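Facilities Support – Request 294
Site: Pliltireo Residence, second floor, Room 30
Category: Laundry and linen
Opened: 2020-06-01
Reported by: Lleucu Mathias, Housing Services
Status: Pending resident confirmation

Summary of issue

The resident reports that folded items do not hold their shape between the bed and the storage shelf. Cloths and pillowcases are folded on the bed, carried to the shelf in the corridor, and arrive partly open. The resident also reports that the finished pieces vary in size, so that a stack of more than four leans and has to be redone. The request asks whether the linen should be replaced or whether a folding table can be issued.

Initial response

Housing Services does not issue folding tables to single rooms. Replacement linen is available under the standard allowance, but only where an item is torn, stained or more than 2 inches out of square. The resident was asked to measure one item of each type and reply on this ticket.

Resident reply: All items measured are within the limit. The blue cloths are the worst. The pillowcases are acceptable if folded slowly.

Assessment

Linen size has been ruled out. The remaining factor is the folding surface. A made bed is an acceptable place to fold, provided the sheet is pulled tight first. A fitted or flat sheet that has been slept on will move with the cloth, and the lower layer of the fold shifts while the upper layer is being pressed down. The result is a piece with uneven corners and one side thicker than the other.

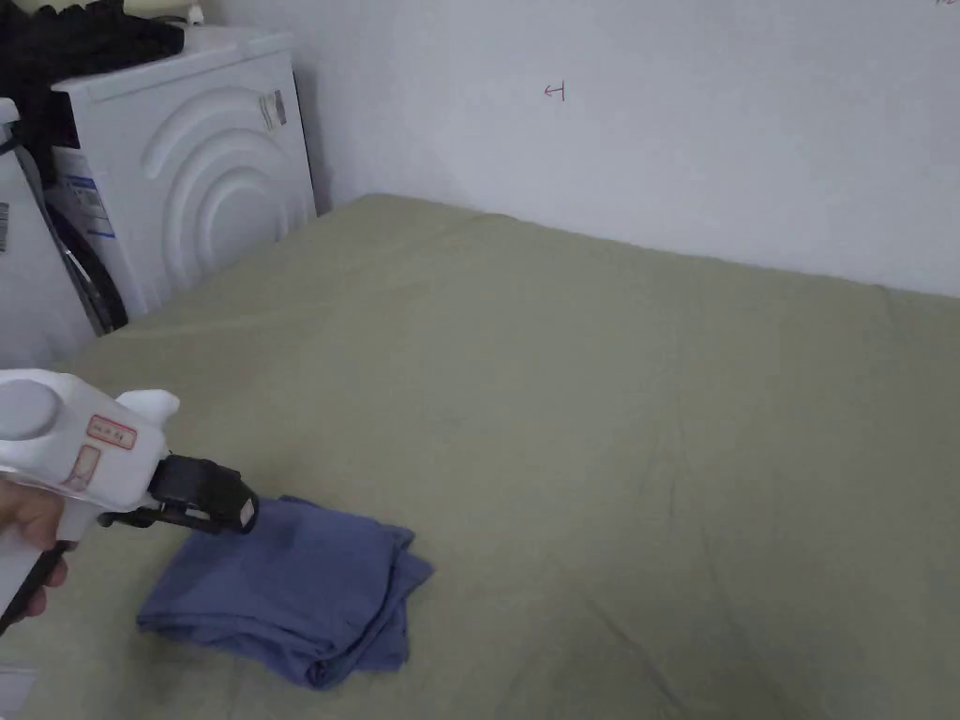

The same effect is more noticeable with soft fabrics. Cotton cloths that have been washed many times have little stiffness left and will not keep a crease unless it is pressed by hand along its full length. Items should also be fully dry before folding. The machine assigned to this floor, a Brekolard front loader, is to be run at no more than 80 percent of its marked load, as heavier loads come out tightly creased and are harder to square.

Steps provided to resident

1. Pull the bedsheet tight at all four corners and smooth it toward the wall.
2. Lay the cloth flat and bring the long edges together. Match the corners before pressing.
3. Press the fold from the center outward with the flat of the hand.
4. Fold once more across the width and turn any loose flap under.
5. Carry finished pieces on a tray or board – not over the arm.

Follow-up

Resident reply: Steps 1 through 4 completed. The stack is straighter. I do not have a tray.

A tray has been requested from the Cloltoline supply room and will be left at the front desk. The ticket will remain open until the resident confirms receipt. The corridor shelf is due for review in September and does not form part of this request.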